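I have been gluing up boards since my uncle let me sweep his shop floor, and I still think people are too quick to hide the seams. Customers ask me for one wide slab, no lines, as if a joint were a kind of apology. I'd like to put in a good word for the line! 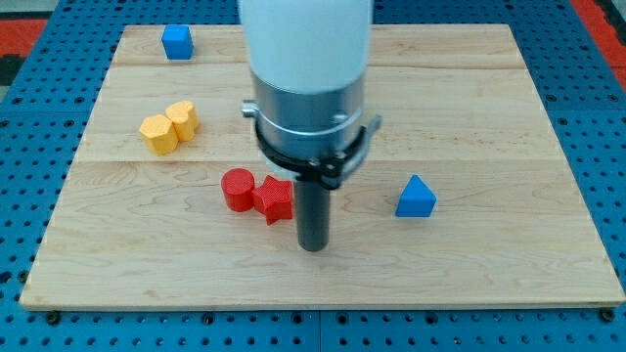 *Menside Woodworking Club, Bench Notes*

Three maple planks make up the pale board on the blue table, and I'm glad you can find both seams. The grain runs softly up to one, stops, and something a little different carries on beyond it, with a darker streak now and then. Chenxi Duan, who taught me to glue, used to lay planks out for an entire evening before she opened the bottle (we teased her, and she was right). My own kitchen board has 4 strips in it, and after all these years of onions I'm fonder of the joints than of the wood between them.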